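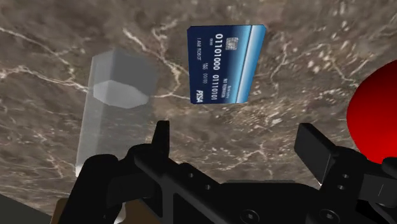

Card over brown marble with white veins (rendered).

Heffernan Stone Pattern Records, release 3

Print this page | E-mail this page

The collection contains 3567 written records of decorative stone used in public buildings in the Maner district. It was compiled by the Cesetura Archive for students of building history and is issued as plain text.

Contents

Each record gives the building, the room, the trade name of the stone and the quarry where known. Records are grouped in 26 files, one for each parish. Two files – Grollix North and Grollix Harbor – were merged in release 2 and separated again in the present release.

Known limits

Trade names changed often and were not used the same way by all suppliers. Spellings follow the source ledger. Quarry entries marked "u" are unconfirmed and should not be cited as fact. Private houses are excluded.

Use

The records may be copied for study and teaching with credit to the Archive. Corrections are reviewed each February and should quote the record number.

Shares: 2 | Comments: 3

Contact | Copyright Cesetura Archive | Back to top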